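The Night Board

I used to be fast. I want that on the record before I tell you the rest, because in my day I was the fastest pair of hands at the Skavmont plant, and I have the wrists to prove it.

The job was kitting. You take a board, you put the right parts where they go, you slide it down to Dumitrescu (that's what we called the inspection line, after some engineer who was gone before I started). On a good shift I did 109 boards and still ate a real lunch. Then November came and the company bought into Rakix, and everybody on my row got a letter with the words "new opportunities" in it. Mine said I'd be a trainer. I laughed so hard I had to sit down on a pallet!

So now I have a chair. Thirteen years on my feet and they gave me a chair, with arms, and a screen, and a button that says ACCEPT and one that says REDO. The pair of arms goes through the practice board and I press one or the other. At first I pressed REDO a lot. I pressed it with feeling.

The funny part is what happened to the row. We used to talk all shift – kids, bad knees, who was getting divorced – and you could do it because your hands knew the work and left your mouth free. With the button you have to look. You can't tell a story and look. By the second week we'd gone quiet as a library, and I started hearing the motors in my sleep.

I asked for the late shift after that. Less company, but the quiet made more sense at night.

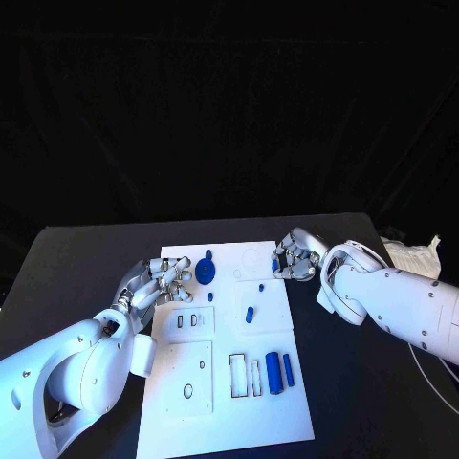
6 min read

White arms, white board, blue parts, black curtain behind. I'd look at those two hands bent over the work and think, well, you two look like me before coffee. The left one had a habit of pinching its fingers together next to the gear piece, like somebody about to take the last cookie and wondering who's watching. I did that too, my first month. My supervisor used to cough at me.

On board 3,000 I got a cake. A small one, from the machine-side people, with Drolusia written on it in icing, that being the name of the software. The arms didn't get any.

I ate a slice in my chair. The next board came up and the left hand did its little pinch, and I said out loud, "Go on, then, take it." I waited. Then I told it about my sister's wedding, the whole story, with the tent and the goat, and I missed two ACCEPTs and had to explain myself in the morning.

I put down "operator fatigue." I'm telling it the rest of the story tonight.

More short fiction
The Last Bus Out of Skavmont
Somebody Else's Locker
Two Sugars, No Lid
What the Forklift Heard

Contact | Submissions | © 2019 | Back to top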